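Tirnmont Relay

The Tirnmont Relay is an overnight team running race held each May between the towns of Wanine and Sang. Teams of eight runners share 30 legs, with each runner covering three or four of them. A smaller division, known as the short crew, is open to teams of four who run the same course.

History

The race was started by Rafsan Akanda, a high school track coach from Wanine, who wanted a spring event for adults who had given up running after school. The first edition had 17 teams and followed the old mill road for most of its length. When the road was resurfaced, the course moved to the ridge trail, where it has stayed. Anjana Saha took over as race director after Akanda retired from coaching. She added the night start and the short crew division.

Course

The race begins at the fairground in Wanine and climbs to Tirnmont, the hill that gives it its name. The hardest leg is the 2-mile climb known as the Stairs, run on loose gravel. Runners on night legs must wear a headlamp and a reflective vest. After the summit the course drops through farmland and ends on the river path in Sang.

Exchanges take place at schools and church parking lots along the way. A team whose next runner is missing at an exchange must wait, and no time is credited back.

Team meals

A pasta supper is served at the fairground the evening before the start. Ekunness, a local bakery, has supplied bread for it for several years. The supper is included in the entry fee, and family members may buy a ticket at the door.

Clothing and laundry

Most runners pack a separate set of clothes for each leg, sealed in its own bag. The race handbook recommends washing synthetic shirts in cool water without fabric softener.

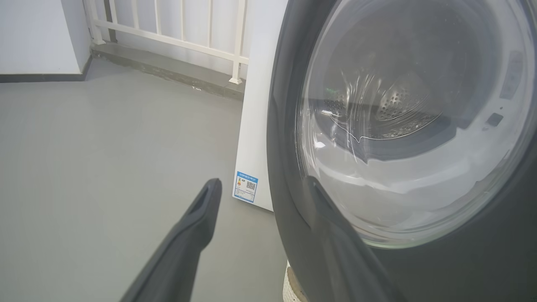
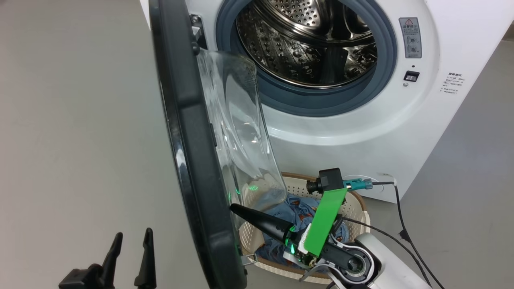 Front-loading washing machine with a perforated steel drum.

Registration

Entries open on 1st November and are taken in order of receipt. Captains may change their roster until the week of the race, after which only injured runners can be replaced. Bib numbers are handed out at the supper, and a team that misses it can collect them at the start line.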